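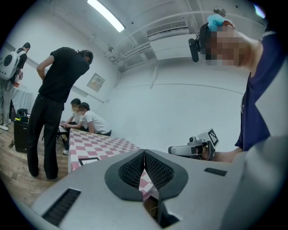 Table linen: shrinkage, starch and storage

8 shares
7 comments

Several readers wrote in after the April issue to ask why cotton tablecloths bought to the right size no longer reach the edge of the table after a season's use. The short answer is relaxation shrinkage, and most of it happens in the first few washes.

Woven cotton leaves the mill under tension. The warp threads, which run the length of the loom, are held tight throughout weaving and again during finishing. When the cloth is first wetted without tension, the fibres swell, the threads bend more sharply over and under one another, and the cloth becomes shorter and slightly thicker. The change is usually larger along the warp than across it, so a square cloth can come out of the machine as an oblong. Cloth sold as pre-shrunk has had much of this taken out at the mill, but seldom all of it.

Zuzanna Szczepańska keeps the wash log at Hokmont and has sent us her results for a plain-weave cotton check. A new cloth lost 5 per cent in length over its first three washes at 60 degrees and a further 1 per cent over the next three. After that the tape showed no change she was willing to put a figure on. Line drying and tumble drying were tested on separate cloths from the same bolt. The tumbled cloth reached its final size sooner. The line-dried one got most of the way there by the end of the run.

The practical consequence is to measure after washing. If you sew your own, wash the uncut fabric twice at the hottest temperature you intend to use, dry it the way you intend to dry it, press it, and only then cut. Hem with cotton thread. Polyester thread does not shrink with the cloth, and a hem that lay flat on the ironing board will ripple after the first wash.

Woven checks have one advantage over printed ones when cutting. The lines follow the threads, so a cut made along a colour change is on the grain. On a printed cloth the pattern can be several threads out by the far end. In that case pull a single thread from the edge and cut along the gap it leaves.

Stains

Tea, red wine and fruit are tannin stains and respond to an oxygen bleach soak in warm water. Soap in bar form can fix them and should be kept off until the mark has gone. Fat needs washing-up liquid worked in from the back before the cloth gets wet all over. Candle wax should be chilled, chipped off with the back of a knife, and the remainder pressed out between sheets of plain kitchen paper with a warm iron. Any dye left by coloured wax is then a separate stain.

Egg and milk are proteins. Use cold water first. Hot water sets them.

Chlorine bleach is best avoided on dyed checks. It takes the colour down unevenly and weakens the fibre, and the damage shows later as small splits along the folds.

Starch

Felicja Olszewski asked whether starch is worth the trouble. On cloths in weekly use, a light starch helps: spills sit on the surface for a little longer, and a good deal of the soiling leaves with the starch in the next wash. Dissolve it fully in cold water before adding hot, strain it, and dip the whole cloth. Spray starch is adequate for napkins but goes on patchily over a large area. Iron while damp, on the wrong side first.

Starch must be washed out before long storage. It attracts silverfish, and starched folds crack.

Storage

Roll large cloths on a cardboard tube covered with acid-free tissue, or fold them loosely and change the fold lines whenever the cupboard is turned out. Keep them away from bare oak and pine shelves, which give off acids that yellow cotton. A sealed plastic bag traps moisture; an old cotton pillowcase does the job better.

Correction

The last issue gave the soak time for oxygen bleach on coloured cotton as eight hours in every case. Iman Badawi points out that this is the upper limit for fast dyes only. Test an inside corner of the hem for 30 minutes, blot it on white cloth, and go no further if any colour comes off.

Next issue: re-hemming worn edges, and a comparison of linen and cotton union cloth by Radek Jireš.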